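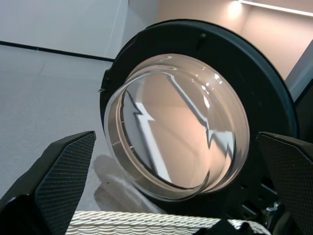 Margaux Delaunay, Program Manager, Jumton Laundry Access Project
21 October 2021 | 2 comments | 13 shares

The Jumton site has been open since July and now serves 46 households. Evening hours fill first – we added two slots. Hiếu Lại renewed the lease with Dameck at the same rent. Soap costs ran roughly 30 percent over budget, and we are asking Plamanico for a new quote. The Were site still needs a drain permit.

Last updated by M. Delaunay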